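# Mullimance Wool Wash — 2 litre refill

Liquid wash for wool, alpaca and silk. Low suds, no optical brighteners, no fabric softener. Made in small batches at our Stusthorpe workshop and sold in a flat refill pouch with a screw cap.

**Size:** 2 litres
**Washes:** depends on the load; see the dosing table
**Scent:** unscented, or lavender
**Stock code:** 657
**Ships from:** Stusthorpe

## What it is for

Jumpers, cardigans, wool socks, scarves, blankets, thermals and baby knits. It also works on silk shirts and linings. It suits hand washing and front or top loaders with a wool or delicates cycle.

It is a mild detergent with a neutral pH. Ordinary laundry powders are more alkaline, and many contain enzymes that break down protein stains. Wool and silk are protein fibres, so those enzymes weaken them over repeated washes. Ours contains no enzymes. The drawback is that it won't shift heavy food stains or ground-in grass. For those, dab a little undiluted wash on the mark, leave it for fifteen minutes and wash as usual. Some marks will fade and stay.

The colour of the liquid varies from clear to pale straw between batches.

## Dosing

| Load | Amount |
|---|---|
| Basin, one jumper | 1 capful |
| Basin, blanket | 2 capfuls |
| Front loader, delicates cycle | 2 capfuls |
| Top loader, delicates cycle | 3 capfuls |

If your water is hard, add half a capful. Using more than that makes rinsing slower and doesn't get things any cleaner.

## Washing by hand

Fill a basin with cool or lukewarm water, up to 30 degrees, and stir in the wash before the garment goes in. Push the garment under and leave it to soak for ten minutes. Squeeze gently. Don't rub, wring or scrub, as friction is what causes felting.

Lift the garment out with both hands underneath so the weight of the water doesn't stretch the shoulders. Rinse in water of the same temperature. Roll it in a dry towel and press, then dry it flat, out of direct sun.

Dark reds and indigo can lose some dye in the first few washes. Wash them alone until the water stays clear.
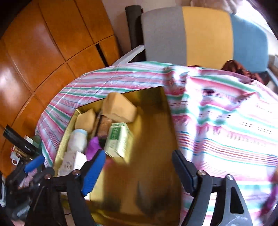 **Do I have to rinse it out?**

A single rinse is enough at the amounts in the table. If the water still feels slippery, rinse a second time.

Machine users can leave the cycle as it is. Most delicates programs rinse at least twice, and there's no need to add an extra one. Keep the spin at 600 or lower for knits. Woven wool, such as blankets and skirts, will generally take a faster spin, but check the label.

## Ingredients

Water, plant-based surfactants (coconut and corn), glycerine, citric acid, sodium citrate, preservative. The lavender version also contains lavender oil. Lavender oil contains linalool, which some people react to. Choose the unscented one for babies and for anyone with sensitive skin.

The wash contains no lanolin. Customers washing wool nappy covers will need to lanolise them separately. We sell Skasetti lanolin bars for this and they can go in the same parcel.

## Storage

Keep the pouch upright, capped and out of reach of children. The liquid thickens in a cold laundry and may look cloudy. Stand the pouch in warm water for a few minutes and it will pour normally again. Use within two years of filling. The batch month is stamped on the back seam.

If swallowed, rinse the mouth and call your poisons information line. If it gets in the eyes, flush with plenty of water.

## Refills and returns

The pouch fits our one-litre glass bottle and the older Yoon pump bottle, with the pump head taken off. Use a funnel with the Yoon bottle — the neck is narrow.

Empty pouches can be posted back to us flat. Send seven or more together and we'll take the postage off your next order. Rinse them first and leave the caps on.

Unopened pouches can be returned within 30 days. If yours arrives leaking, email a photo and your order number and we'll send another. You don't need to return the damaged one.

## Customer comments

"I've used the unscented for over two years on school jumpers and my own cardigans. Still soft, no pilling that I'd blame on the wash. The new cap is stiffer than the old one." — Ayanda Cele

"Good on merino. I found the lavender stronger than I expected in the basin, but it was gone once everything dried. I'll probably go back to plain." — Ayanda Le Roux

## Availability

The unscented wash is in stock all year. Lavender is made twice a year, and the next batch will be ready in February. Orders placed before noon leave the workshop the same working day. We can't send liquids by air, so allow extra time for remote addresses.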